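Ticket 262: Celebrity news alerts sent twice, and old apology story resurfacing as new
Product: Zondevent (entertainment news site and app)
Component: Push alerts, story feed
Priority: 2
Status: Resolved, monitoring
Opened: May 7, 2020

Summary

Readers following a celebrity topic receive two alerts for the same story. In a smaller number of cases, the second alert opens a story from December and shows it at the top of the feed with a "Just in" label. The December story is a published apology by a television presenter. The presenter's agent has complained that the item looks like a fresh admission.

Reported behaviour

1. Reader follows a presenter, singer or actor in the app.
2. Editor publishes a short update to an existing story.
3. Reader receives the alert. A second alert arrives within nine minutes.
4. The second alert carries the same headline, or the headline of an older story filed under the same person.

Expected: one alert per story. No alert for an update unless the editor ticks "Notify followers".

First checks

The fault was reproduced on the staging copy with a test account following a single topic. It did not appear when the account followed only a programme, such as a dancing contest or a chat show. It appeared every time when the account followed a person.

The alert queue was exported and compared with the publishing log. Each duplicate had a different message ID but the same story reference. This rules out a retry by the phone network or by the handset, as a retry would keep the message ID.
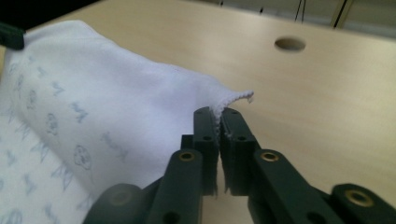

The app cache was cleared and the test repeated. No change. The test was then repeated with alerts sent to the browser version only, and the duplicate was still present. The fault is therefore on the server side and handset logs are no longer needed from readers.

Cause of the duplicate alert

Semwal, the tagging service, writes a person's name to the story record on publication. Since the last release it also writes a second tag for the couple or household, so that a story on a break-up appears on both people's pages. Followers of one person were added to the household tag automatically. The alert job reads both tags and builds a list for each, but does not merge the lists before sending.

Cause of the December story appearing as new

The feed sorts on the "last touched" field. When Semwal added household tags to the archive, it touched every story it changed. Stories with no recent update on the same page moved to the top. The "Just in" label uses the same field, so the apology story was shown with today's time and no original date.

The story text was compared with the archived copy and is unchanged. The headline is also unchanged. Only the tag list and the "last touched" value differ.

Temporary fix

a) Household tags switched off in the Semwal settings.
b) Alert queue paused, duplicates removed, queue restarted.
c) December apology story removed from the front page by hand. It remains in the archive at its original address.
d) "Just in" label hidden on all gossip and relationship pages.

After step b, two test stories were published. One alert was received for each.
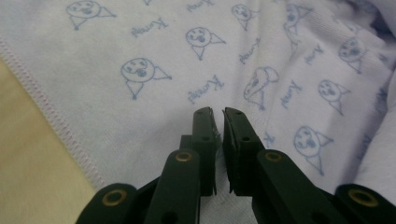 Permanent fix

The alert job now merges all follower lists by account number before sending. An account that appears on both a person tag and a household tag is counted once.

The feed now sorts on "first published". A separate "updated" line is shown below the headline when an editor changes the text. Tag changes no longer alter either value.

The archive was reindexed overnight. Lirivis, the picture and caption supplier, was asked to confirm that its captions do not depend on the "last touched" field. Reply received: they do not.

Regression test

Follow one person, publish a story: one alert. Pass.
Follow both members of a couple, publish a joint statement: one alert. Pass.
Edit a caption only: no alert. Pass.
Add a tag to an archived story: no alert, position in feed unchanged. Pass.
Unfollow a person, publish a story on the household page: no alert. Failed on first run, as the old household entry was still present. Entry removal added to the unfollow job. Pass on second run.

Outstanding

The weekly email from Soltevberg is built from its own copy of the feed and may still carry the wrong date on older items. Moved to a separate ticket. Until that is closed, editors should check the date of any item in the relationship section before approving the email.

Household tags remain off until the next release.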